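スパイスを漬け込むクラフトジン、家庭で香りを比べるには?

2月 投稿者:ノリーン・マカンティール

はじめまして!先日、知人に誘われてハークデンの小さな蒸留所の見学に行き、すっかりジンに夢中になってしまいました。これまではビール一筋で、醸造の話ならいくらでも聞いていられるのですが、蒸留酒は初心者です。

見学では、ジュニパーベリーだけのもの、コリアンダーシードを足したもの、柑橘の皮を足したものを順番に嗅がせてもらいました。同じベースのお酒なのに、まるで別の飲み物なんです!帰り道もずっとその話ばかりしていました。

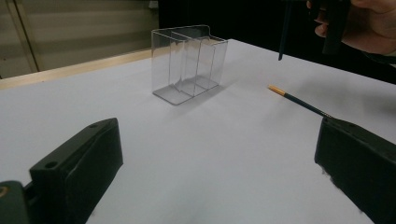
それで、家でも飲み比べの会を開きたいと思っています。自分で漬けるのではなく、市販のジンを4本そろえて、友人たちと香りの違いを話し合うような会です。予算は1本3,000円までで考えています。

伺いたいのは、飲む順番と、薄め方です。43度のものをそのまま出すと、二杯目あたりで鼻が利かなくなりそうで心配です。水で割るのか、トニックで割るのか、氷は入れるのか。グラスも専用のものが必要でしょうか。ワイングラスなら家にあります。おすすめの進め方があればぜひ教えてください! 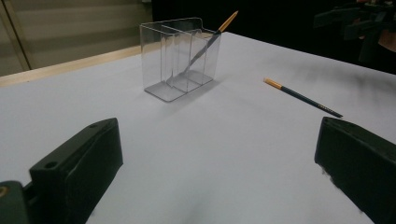 ラリサ・フツリャク
楽しそうな会ですね、読んでいてわくわくしました!順番は、ジュニパーが素直に出ている辛口のものから始めて、柑橘系、花の香りの強いもの、最後に樽で寝かせたもの、が進めやすいと思います。樽熟成を先に飲むと、あとの軽いジンが全部ぼんやりしてしまうんですよ(一度やりました…)。

薄め方は、まず常温の水で同量割り。43度なら21度ちょっとになって、アルコールの刺激がぐっと引き、隠れていた香りがふわっと出てきます。注ぐ量は一人15ミリリットルもあれば十分です。氷を入れると香りが閉じるので、比べている間はなしで。トニックは全部嗅ぎ終わってからのお楽しみにして、気に入った一本で作ると盛り上がりますよ!

グラスはワイングラスで大丈夫です。小ぶりで口のすぼまったものがあれば、なお良し。間に水と、塩気の少ないクラッカーを用意してください。コーヒー豆を嗅ぐと鼻が戻ると言う人もいますが、私は自分の袖の匂いを嗅ぐほうが好きです。あと、銘柄を隠してやるのもおすすめ。うちの会では、ふだん一番推している銘柄を全員が最下位にしたことがあって、大笑いでした。

エイモン・マクスィヴニャ
トニックは絶対いいやつを買うこと。安いのは甘すぎる。あとライム。

チアジュン・チャン
フツリャクさんの順番に賛成です。一つだけ足すと、柑橘系と花の香りの間で18分くらい休憩を入れると、後半の印象がずいぶんはっきりします。うちではその間に軽く食事を出します。ただ、カレーやにんにくの料理は会が終わるまで我慢です!

それから、香りの感想は各自が紙に書いてから話すようにしてみてください。誰かが「きゅうり」と言った瞬間に、全員きゅうりにしか感じなくなりますので。参加される方の帰りの運転だけは、先に確認しておいてくださいね。

ノリーン・マカンティール
皆さん、ありがとうございます!常温の水で同量割り、やってみます。銘柄を隠すのもぜひ。樽熟成のジンというものがあるのも初めて知ったので、これから探しに行ってきます!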